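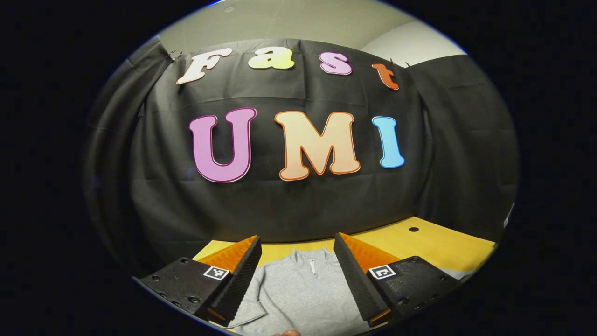
Polling place check, Sorrentino Rooms, neighbourhood plan referendum
September 2022
Checked by: Pierina Barbieri

I've gone through the standard list in order and put my comments under each item. Where I've written OK I mean OK on the evening I went round, so please look again before we open.

1. Approach and parking
OK, mostly. The lamp by the bicycle racks is still out, and it was out in August as well. We're open until ten and it'll be dark long before then. I've reported it to the council again — if it isn't fixed, can we borrow a couple of battery lamps from the Plilari station?

2. Step-free entrance
Needs action. The side door is 125 cm wide, plenty for any wheelchair, but the Ondden ramp rocks when you put weight on the left edge. I stood on it and didn't like it one bit! A rubber mat underneath might do it. If it doesn't, we ask for the other ramp.

3. Floors and cables
OK. Tape down the extension lead by the register desk, full length, both edges. The mat inside the front door curls up at one corner and I'd just take it away for the day.

4. Fire exits
Two, both open freely from inside. The back one had stacked chairs in front of it when I arrived (I moved them, but they do creep back). Sign lit on one, not on the other. New bulb needed.

5. Capacity and queue
There are 903 names on the register for this station and most of them seem to come on their way home from work. Queue to run along the inside wall and not across the ramp. Please don't let it double back past the booths, people can see over shoulders.

6. Voting booths
One has a wobbly leg. The low booth is fine and has room to turn beside it. Pencils tied on, strings short enough that they don't dangle into the walkway.

7. Ballot box
Seals and spare seals present. Box goes where the presiding officer can see it without getting up. I know that sounds obvious, but last time it was behind a pillar until lunch.

8. Campaign material
Walk the whole building for this, toilets and noticeboard included. I took down a leaflet for the Plendeo Road crossing. It's nothing to do with the plan as such, but it's mentioned in it, so down it came. 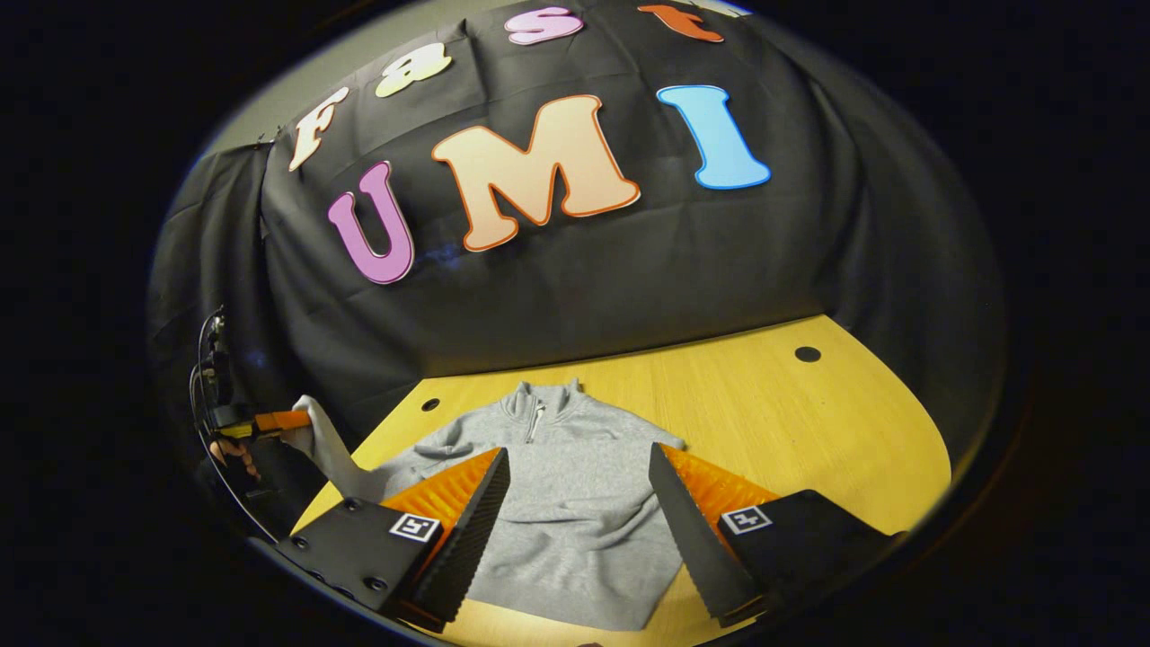 Zuzanna Pawłowska: On item 8, I'd have left that leaflet where it was. The crossing was agreed before the plan was even drafted. Could we ask the elections office before we start clearing other people's noticeboards? On the ramp I agree completely, don't patch it, swap it.

Fair point on the noticeboard, I'll ring them and ask. The leaflet is in my folder and can go straight back up.

9. First aid and water
Kit in date except the eyewash. 12 bottles of water for staff, kept under the desk.

10. Emergency contacts
Sheet is pinned by the kettle. Second number on it is wrong, use the one in the station pack.

Still open: lamp, ramp, exit bulb, booth leg, eyewash.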